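Workshop tips: working safely round a two-arm bench robot

These notes cover small two-arm set-ups handling light household items. They follow the house rules at Flestley, with changes made in October after Ross Guthrie and Miroslava Melnychuk went through the old sheet line by line. They do not replace the maker's manual or your own risk assessment.

Overhead cables

Cables dropped from the ceiling keep the floor clear but bring the hazard up to arm height. Fix each drop at the ceiling and again at the point where it meets the equipment. Move both arms slowly through their full reach and watch every cable while they travel. A slack loop should clear the widest elbow position by at least 200 mm. If it does not, shorten the loop or move the drop. Do not tape a cable to a moving joint.

Use one colour for each type of line and write the colours on the sheet by the door. Check the ceiling fixings every Friday before power-up.

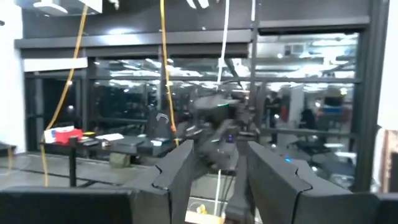 White and yellow cable drops near the grippers. Check clearance at full reach.

Standing distance

Keep 1000 mm between any person and the furthest point the arms can reach. Mark the line on the floor. Glass partitions do not count as guarding unless they have been rated for it. Anyone crossing the line calls out first, and the operator stops both arms and answers before they step over.

Chairs on castors stay outside the line while the arms are live.

The bench top

Put out only what the task needs. Bathroom and kitchen items such as toothbrushes, cups and small bottles are light and slide easily, so set them well in from the edge. Clear plastic is hard for cameras to pick out against a plain surface. If a clear cup is needed, note its place on the task sheet.

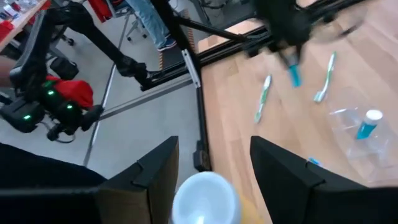

Where both arms share a bench, only one may enter the middle zone at a time. Set this in the software and test it at low speed with no items out. Agree which arm gives way. Alasdair Rennie's rule is that the arm holding something has priority, and the empty one backs off.

Bottles must be capped before they go on the bench. Fill them to a third at most, using water with food colouring if the level has to be seen. Wipe up spills with the arms stopped and the stop button pressed in.

Before you leave

Park both arms, open the grippers and switch off at the wall. Enter any contact between arms, cables or bench in the log, including light touches. Form 2144 is for damage only. Keep completed sheets for 6 months.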